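Teaching the rover by driving it - path following at Parholm

hakim_h
Spent the afternoon on the park path with a gamepad, just driving the robot straight and letting it learn from me. Grey sky, no hard shadows, lovely!
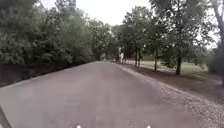

I logged 3,225 frames on the tarmac and want up to 400 more where I steer back from the gravel side.

brollow
Why drift at all? Clean runs taught mine fine.

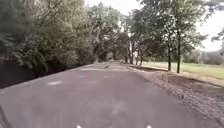
Kristine Layug disagrees: clean runs only teach it the middle, so one wobble and it's lost.

hakim_h
That's my feeling too. I let it wander right, then start recording as I bring it back.
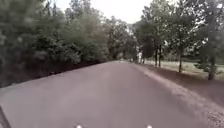
The thumbstick is twitchy though, so I've halved the steering range and it feels brilliant now.

brollow
Still not sold. I'd do 100 clean ones first and compare.

hakim_h
Fair, I'll train both!

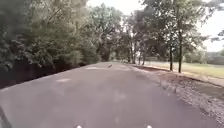 Small dark things on the ground are my next worry - do I steer round or stop? I've been mixing the two and I bet that muddles it.

elias_awad
Pick one and stick to it. I'd stop.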